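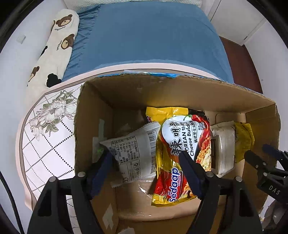 Home Docs Datasets Changelog Support

Bavine box-pick: data card and README

4 min read

Bavine box-pick is the perception and grasp-proposal package for picking soft packaged goods out of open cardboard boxes. It reads wrist-camera video from hand-held grippers and writes per-frame masks, fingertip positions and ranked grasp candidates. It doesn't drive an arm. Motion is handled by Fladness, which has its own repository.

Status

Release 2, tagged April 19, 2022. The label format changed in this release and older label files won't load. Run the converter in tools/ before anything else.

Inputs

- Fisheye colour video, one file per gripper. The black corners outside the image circle are masked at load time.
- A calibration file for each camera. Don't share one between grippers, even if the lenses are the same model.
- Optional: a second gripper stream. Set bimanual: true in the config.

Label classes

packet, box_wall, box_floor, flap, tape, finger_near, finger_far, background

Every wrapped item is a packet, whatever is printed on it. In the noodle box recordings the front panel of the Mi Sedaap packet carries Chinese, Korean and English text, much of it sideways in the view. We tried text recognition as an extra cue and dropped it. The white packet beside it has only a nutrition table, a barcode and a recycling symbol showing, so the reader returned plenty of small characters and no product name.

The blue printed strip on the top edge of the far wall is box_wall. Clear tape over it is labelled tape only where a highlight makes its outline visible. Torn pale patches on the cardboard stay with the surface they're on.

Known problems

1. Highlights on clear tape at the bottom of the box are sometimes segmented as packet. Raising min_area to 75 removes most of them.
2. Yellow packets in the shade of a wall get merged with their neighbours. The Cunha branch has a partial fix.
3. finger_far is unstable when the second gripper enters over a wall and only part of it is in view. Tracks shorter than 45 frames are discarded by default.
4. Patterned table covers and printed bedding outside the box produce false flap detections. Turn on crop_to_box.

Grasp proposals

Candidates are scored on pad clearance, distance to the nearest wall and estimated packet thickness. Thickness is poor for puffy packets, and the centre of a packet usually scores higher than it should. Crimped ends are penalised. The weights are in config/score.yaml and were last tuned in June on the Hultham split.

Licence

Code and labels are under separate licences. See both files in the root folder before redistributing.

Contact the Bavine maintainers | © 2022 Bavine | Back to top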